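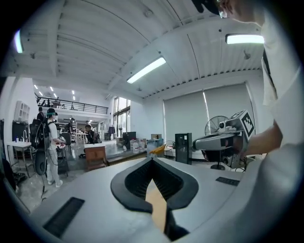
According to Detlef Teuber, the trouble with collecting examples by hand is that people get good at collecting. He has said this to his employers at Leltisell more than once, and he said it again within a few minutes of my sitting down with him. A worker who has folded the same towel all week folds it in a way no one at home ever would, fast and square and with the same little flick at the corner. The learning system then studies the flick.

"You wanted a thousand ways to fold a towel," he said. "You got one way, a thousand times, from a person who would like to go to lunch."

I had come because of a number. In July the company put out a short notice saying that its collection had passed 1,327 hours of household work, all of it done by people carrying instrumented grippers in their hands. The notice used the word "diverse" four times. I asked Teuber, who checks the recordings before they go to training, what diverse meant.

He laughed, then asked whether I wanted his answer or the one on the website. I said both.

The website's answer is that the recordings cover 242 tasks. His answer took longer. Putting a cup on a shelf is a task on the list. Putting a cup on the shelf below is another. Wiping a table from left to right and wiping it from right to left are entered separately, and so are their versions with a second cloth. "I would have said thirty tasks," he told me. "Maybe forty if you were paying me by the task."

Rocío Bedoya, who runs the collection floor, disagreed with nearly all of this, and she had been waiting for her turn. She thinks Teuber judges the data by how it looks on a list, when the thing that matters is how it looks to the model. A low shelf and a high shelf are the same to him because he has arms and has used them for fifty years. "The model has been alive since spring," she said. "The low shelf is news."

I found that a fair point and said so. Then I asked how she knew the low shelf was news, and whether they had ever trained with it and without it and compared the two.

"Not with that one," she said.

With which ones?

She named two, a drawer and a jar. In the drawer test the extra variation helped. In the jar test it made no difference that she would want to defend. She said this plainly and I give her credit for it, though neither result appears in the notice.

The case for doing things this way is easy to understand. A robot arm is expensive and slow, and steering one by remote control is tiring work that takes weeks to learn. A person holding a gripper can start in the morning and be useful by the afternoon. The markers on the grippers let the software work out where each hand is and how it is turned, and the cameras record what the hands were near. Nothing breaks when somebody makes a mistake. Bedoya can send the same kit into a kitchen, an office or a stairwell without moving a machine that weighs as much as a piano.

What I wanted to know was how much of a person's skill survives the trip. People lean. They shift a hip, they bump a door closed with an elbow, they feel a lid give and ease off before they have had time to think about it. Very little of that goes through two grippers.

"None of the elbow goes through," said Teuber.

"We tell them not to use the elbow," said Bedoya.

This turned out to be the most interesting part of the afternoon. There is a sheet of rules for collectors, and it has grown. The copy I was shown had 11 rules on it. No elbows. No pinning things against the body. Do not turn away from the table with an object in hand. Return to the starting pose and hold still before the next attempt. Each one makes sense alone, and each was written after a batch had to be thrown out. Together they describe a person who moves a good deal like a robot.
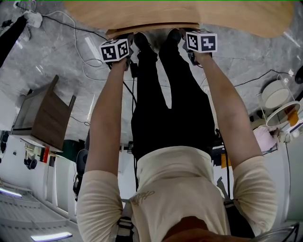 I asked Bedoya about the starting pose in particular, as it struck me as the least natural thing on the sheet. She said the software needs a clean beginning to know where the hands are in relation to each other. Without it the two tracks drift apart, and later you have a left hand pouring into a cup that the right hand is holding somewhere else. They lost most of a month's work that way early on. She still sounded annoyed about it.

"So the pose stays," she said. "I don't care if it's natural. Nobody is going to train on the pose, we trim it."

Do they always trim it?

Teuber looked at the table. There had been a batch, he said, where the trimming was set wrong, and the model that came out of it liked to stop and hold both hands out before doing anything at all. It did this very well. It was the most reliable behavior they had ever produced.

Urmila Sachdeva joined us near the end, still rubbing her wrists. She has been collecting for longer than anyone else on the floor, and I wanted to hear from someone whose hands are in the data. I asked if she believed it would work.

She said she believed parts of it. Picking things up, yes. Anything soft or wet, she had doubts. With the grippers she can't feel whether a cloth is one layer or two, so she looks, and if she can't see she guesses. When the guess is wrong the attempt is marked as failed and set aside. She thinks that is a waste, and that the failed ones show what a person does next - reaching again, shaking the cloth out, starting from the other corner.

"I fix it, and then they throw away the fixing," she said.

Bedoya said they had begun keeping some of those. Sachdeva said she hadn't heard that. Teuber said he hadn't either, and there was a short discussion I was not really part of, from which I gathered that the failed attempts are being kept on a drive and that keeping is all that has been done with them.

I asked each of them what would change their mind. For Teuber it would be a kitchen none of them has ever been in, chosen by somebody outside the company, with the full results published including the bad ones. Bedoya said she would happily agree to that, though she would like another year first. She has grippers on order that can sense pressure, and she thinks most of what Sachdeva complains about will go away once they arrive. She may be right. She also told me the order was placed last winter.

Sachdeva's answer was a fitted sheet.

The next notice is expected to give a larger number of hours. I asked whether it would also say how many of those hours were ever used, and Bedoya wrote the question down.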